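Fórum Gollora > Gestão de equipamentos > Compras e orçamento
Tópico: Previsão orçamental para plataforma bimanual (apoio à mobilidade)

planeamento_sul
24 de setembro de 2020
Prezados membros,
A instituição que represento encontra-se a preparar a proposta de aquisição de uma plataforma robótica de dois braços, destinada a ensaios de manuseamento de cadeiras de rodas manuais e de outro equipamento de enfermaria. A proposta deverá ser entregue em outubro. Recebemos até à data duas cotações, uma da Reludero e outra da Sultmont, com estruturas de preço dificilmente comparáveis: a primeira inclui mãos de cinco dedos e formação inicial; a segunda apresenta o efetor terminal como opção separada. Solicito a colaboração de quem já tenha conduzido processo semelhante, em especial quanto às rubricas que costumam ficar fora da estimativa inicial.

aprov_central
Caro colega,
No nosso caso, a rubrica omitida foi a manutenção. O contrato prevê 40 horas anuais de assistência presencial, e as horas excedentes são faturadas a 80 euros cada. Recomendo que esse valor conste da proposta desde o primeiro ano, ainda que o fornecedor ofereça um período de garantia. Convém igualmente exigir tabela de preços para cabos, sensores e revestimentos, com validade fixada por escrito.

nucleo_reab
Concordo quanto à manutenção, mas discordo de que seja essa a questão principal. Antes de comparar preços, a instituição deve decidir que tipo de mão pretende. Nos nossos ensaios, a pinça de dois dedos foi suficiente para a maior parte das tarefas, e o conjunto sobresselente custou 751 euros. O equivalente para a mão de cinco dedos foi cotado em 1.348 euros, com prazo de entrega superior. Multiplicada por dois braços e por vários anos, a diferença é considerável.

planeamento_sul
Agradeço ambas as respostas. A comissão técnica inclina-se para a mão de cinco dedos, por entender que os punhos das cadeiras exigem uma preensão envolvente. Existe algum registo que contrarie essa posição?

nucleo_reab
Não disponho de registo publicável. Mantenho, contudo, que a decisão deve resultar de demonstração com o equipamento da própria instituição e não com o do fornecedor. A Munro aceitou essa condição sem encargos adicionais; desconheço a prática das outras duas empresas.

aprov_central
Permito-me discordar parcialmente. A demonstração nas nossas instalações implicou transporte, seguro e a indisponibilidade de uma sala. Se o caderno de encargos estiver bem redigido, a demonstração no espaço do fornecedor pode bastar, desde que a cadeira seja do modelo em uso.

lab_assistivo
Junto-me à discussão com elementos do nosso dossiê de planeamento.
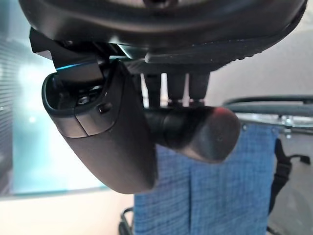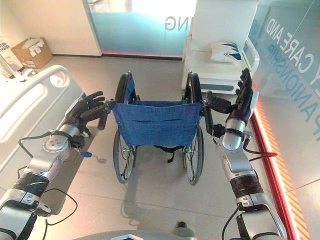
O nosso pedido de verba foi dividido em três lotes: plataforma, efetores terminais e adaptação do espaço. O terceiro foi o mais contestado na fase de aprovação, por se considerar que uma sala de cuidados já existente não careceria de obras. Para efeitos de dimensionamento, a cadeira manual aberta, com o encosto de tecido azul voltado para os dois braços, serve-nos de referência: é a partir da distância entre os dois punhos pretos que calculamos o alcance lateral exigido no caderno de encargos. A cama articulada foi tratada em anexo próprio. Quanto à divergência anterior, optámos por cotar os efetores em alternativa, de modo que a escolha possa ser feita sem reabrir o procedimento.

planeamento_sul
A divisão em lotes parece-me adequada e será levada à comissão técnica. Poderia indicar se o lote dos efetores foi adjudicado ao mesmo fornecedor da plataforma?

lab_assistivo
Foi. O regulamento interno permitia a adjudicação separada, mas a responsabilidade pela integração ficaria por definir.

nucleo_reab
Nesse ponto registo a minha discordância. Adjudicámos separadamente, com cláusula de integração assinada por ambas as partes, e o custo total foi inferior. Posso enviar a minuta da cláusula por mensagem privada.

planeamento_sul
Agradeço o envio da minuta.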